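Right, several of you have asked me to write down how I finally cleared my mum's loft, so I've put the kettle on and I'm going to do it properly, in bits, over the course of the evening. Bear with me, I do go on.

First thing to say is that I'd been putting it off since before Christmas. Every time I went round I'd look up at the hatch, think "next time", and have another biscuit instead. Mum wasn't in any hurry either. She's moving to a flat with one cupboard in the hall and she had somehow persuaded herself it would all go in the cupboard.

What got me going in the end was my friend Man-lok Chiang, who had done his dad's place in May and told me to stop thinking of it as a loft and think of it as thirteen boxes. He'd counted his, you see. So I bought thirteen boxes, flat ones, and a roll of tape that made a noise like a goose. I can't tell you how much easier it felt once they were stacked in the hallway.

We started on the Friday at half past nine with the things nearest the hatch, which were of course the newest and dullest: a fan heater, two suitcases with one working zip between them, and the curtains from the old front room (brown, enormous, no thank you). Mum sat at the bottom of the ladder with a flask and gave her verdict on everything as it came down. I'd really recommend this if your parent is up to it. It's slow, but you get the stories.

And oh, the stories! I had no idea she'd once had a Saturday job in a shoe shop, or that she'd been sacked from it for reading in the stockroom. That came out of one shoehorn. We kept the shoehorn.

Now, sorting. We had three piles on the landing for keep, give away and tip, and by lunchtime there was a fourth one called "ask your brother", which grew faster than the other three put together. He was very good about it on the phone. He wanted the train set and his school tie, and the rest could go with his blessing.

The odds and ends were what took the time. Not the furniture, which you can decide on in a minute, but all those bits out of drawers that somebody once thought might come in handy.

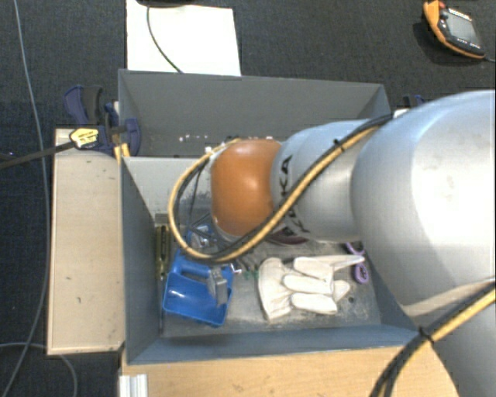 What do you do with old tools that still work but that you'll never use?

Ring round the tool charities first, and then try your nearest repair café or men's shed. Ours took the lot, including Dad's saws and a Dierckx plane I'd never heard of, and they were lovely about it. Wipe off the worst of the dust and tape up anything sharp before you take it in.

Paper next. I'd set aside an hour for paper, ha ha. There were 60 years of Christmas cards up there, tied up with wool by year, and Mum wanted to look at them, so we looked at them. I'm glad we did. She kept nine and let the rest go to recycling, and she chose them very quickly once she got started.

My neighbour King-fai Fang gave me the best tip of the whole business, so I'm passing it on: write on the box what ISN'T in it as well as what is. "Photos, no negatives." "Kitchen, no knives." It sounds daft until you're standing in a new flat at ten at night hunting for the bread knife.

Costs, for those who asked: I paid £100 for a man with a van to do the tip run, and it was worth every penny for my back. The boxes and tape came to £13. Cake doesn't count as a cost in this family.

Mum moves in a fortnight. The cupboard in the hall is already full, she tells me, and she's got her eye on the space under the bed. I'm going round tomorrow to measure it, and if anybody has a spare set of those flat storage boxes with wheels, please do shout.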